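I have been clearing off the big table since November, a little at a time, and this week I finished. It had become the place where everything landed: mail, paint samples, a Karetti lamp with no shade, and a box of Pietrzak tiles I bought for a bathroom that already had tiles.

The tiles sold for 448. The lamp went to my neighbor.
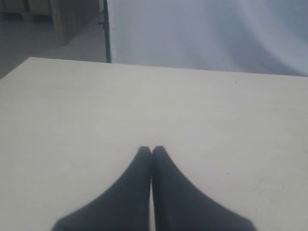
Valter Sandberg
Blog owner and writer

The top is a plain off-white, pale enough that every speck shows. I looked at a new one from Skollik, but it cost more than 1,000 and was smaller than what I have. I kept mine and bought a bottle of Stista cleaner instead.

My rule now is that mail gets opened standing up, next to the recycling bin. Keys go on the hook. If I eat at the table, the plate goes back to the kitchen before I sit down to anything else.

The shelf in the hall is next. It holds the paint cans and two drawers of cables, and I don't know what half of the cables are for. I will start with the paint, as the county drop-off takes it on Saturdays.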